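Reference > Textiles > Garment care > Creasing

Reading time: 4 minutes

Creasing (textiles)

Creasing is the formation of a bend in a fabric that remains after the force that caused it has been removed. In the clothing trade the word covers both intended bends, such as the front line of dress trousers, and unwanted ones, which are usually called wrinkles. The ability of a cloth to return to a flat state is called crease recovery. It depends on the fiber, the yarn, the weave or knit, the finish, and the moisture present when the fabric was bent.

Cause

When a fabric is folded, the fibers on the outside of the bend are stretched and those on the inside are compressed. If the strain is small and brief, most fibers spring back. If it is large or held for a long time, weak bonds between neighboring molecules break and form again in new positions. The fiber then has a new resting shape, and the bend stays.

Cotton, linen and viscose crease readily. These fibers are made of cellulose, whose chains are held together in part by hydrogen bonds. Water enters the less ordered regions of the fiber and loosens those bonds, so a cotton shirt that dries in a heap will hold the shape of the heap. Wool also absorbs water but has a coiled molecular structure with sulfur cross-links, and recovers well when hung in moist air. Polyester takes up very little water and resists creasing at room temperature, although creases set at high heat are difficult to remove.
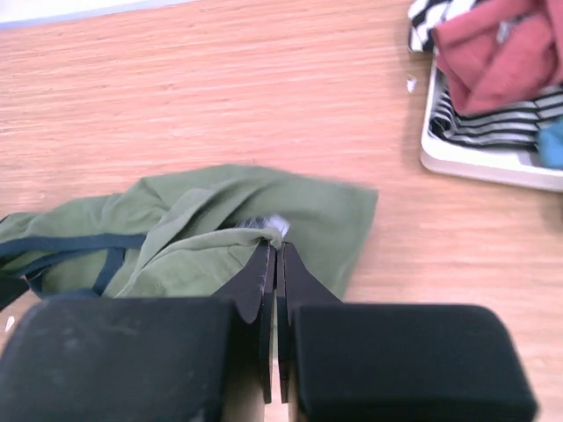 Friction between yarns is a second cause. In a tight plain weave each yarn is gripped at every crossing and cannot slide to relieve the strain. Twill and satin weaves have fewer crossings and tend to recover better. Knitted fabrics recover better still in most cases, as the loops can change shape without much bending of the fiber itself.

Measurement

The most widely used laboratory method is the recovery angle test. A small rectangular specimen is folded in half, placed under a fixed load for a set time, and released. One limb is held in a clamp and the other is allowed to rise. The angle between the two limbs is read after a further set time. A reading of 180 degrees means full recovery, and a reading of zero means none. Specimens are cut in both the warp and the weft direction, and the two averages are often added together.

A second method compares a whole specimen with a series of molded replicas under angled light. The specimen is twisted and compressed in a cylinder, hung to recover, and graded by trained observers. The result is less precise but closer to what a wearer notices.

The Lenness survey of household fabrics applied the angle test to 422 woven and 708 knitted samples. Its editor, Zohreh Abbasi, reported that fabric weight alone was a poor guide to recovery, and that samples of the same fiber and weight differed widely according to finish. The survey was later extended at the Drimumton textile laboratory, which brought the total to 1,489 samples and added readings taken at 80 percent relative humidity.

Finishes

Easy-care finishes reduce creasing in cellulose fibers by forming chemical cross-links between the chains. The fabric is passed through a resin bath, dried, and cured with heat. Early resins released formaldehyde in wear and storage. Later types release far less, and some finishes based on polycarboxylic acids release none.

Cross-linking has a cost in strength. Treated cotton loses part of its tear resistance and wears faster at collars and cuffs. Mills offset the loss by blending with polyester, adding softeners, or treating the fabric with liquid ammonia before the resin is applied. The Flunden process, a two-bath variant, applies the softener before curing.
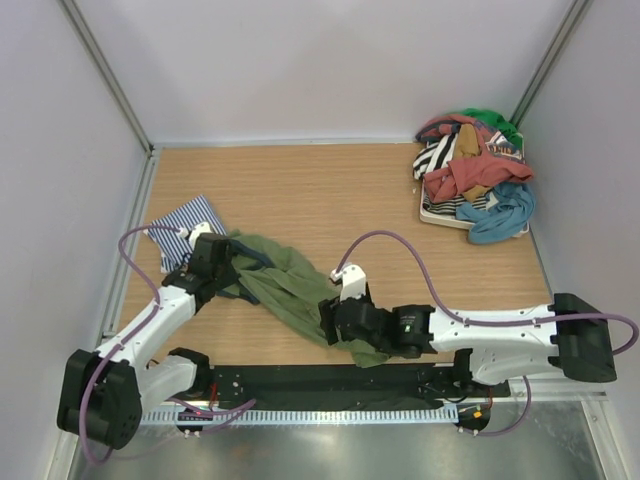
Removal and prevention

Unwanted creases are removed by reversing the conditions that set them. Heat and moisture free the fiber, pressure or tension flattens it, and cooling and drying fix the new shape. An iron supplies heat and pressure together. Steamers rely on the weight of the hanging garment for tension and give a less sharp result.

In storage, the severity of a crease depends on the load above it and the radius of the fold. Rolling gives a larger radius than flat folding. Jeon folding, used for stacked knitwear, turns the sleeves inward before a single crosswise fold, so that the front panel carries no lengthwise crease.

See also: Drape; Pleating; Durable press; Fabric hand

We use cookies to remember your reading preferences. By continuing to use this site you accept our cookie policy.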